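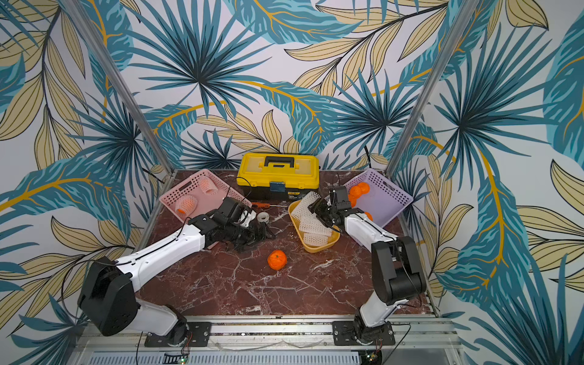 Photo: Jurkska

About us

Jurkska is a small firm which sorts, stores and gives out used packing materials and simple workshop goods. We began in April with two tables and one rented room in Wanigasekara Yard, and today we serve 75 households and shops in the neighbourhood.

Our main material is the foam mesh sleeve, the white net that is put over a pear or a mango so it does not get bruises. Fruit sellers receive them in large quantity and most of them throw the sleeves away after one use. We collect them, we look through them by hand, and we keep them in plastic trays until a customer asks. A yellow tray is for the sleeves. Baskets with holes are for mixed things which still wait for their place.

We like bright colours for our containers, and we like a bit of decoration too. The wallpaper with the palm leaves was chosen by all of us together, after a rather long discussion – I wanted plain green.

The toolbox belongs to the table. Screwdrivers and tape go back into it when the work is finished, and the lid must be closed before the lights go off.

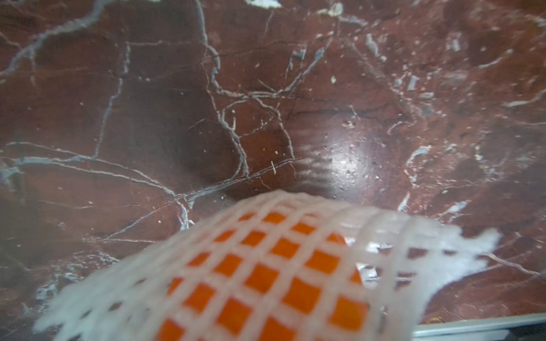 By Sewwandi Ranasinghe
19 July 2023

Visitors often ask about our table tops. The pattern is red-brown marble with thin pale veins, and it has one weak point: small crumbs and dust are not easy to notice on it among the white lines. For this reason we wipe in long strokes from the back to the front, and then we bend down and look across the surface against the light. White sleeves, on the other hand, are very easy to see on the dark red.

What we offer:
Clean foam sleeves, by the bag
Trays and baskets, for loan
Sorting mornings for schools, groups of 4 pupils per table

The loan of trays is organised with our partner Herkeo, and the collection from the fruit shops is done by Flisico, with one van. Please do not bring sleeves which are sticky or torn, we cannot use them.

If you want to visit us, write first, so that somebody is at the door. Parking is behind the yard – the gate is narrow, please drive slowly.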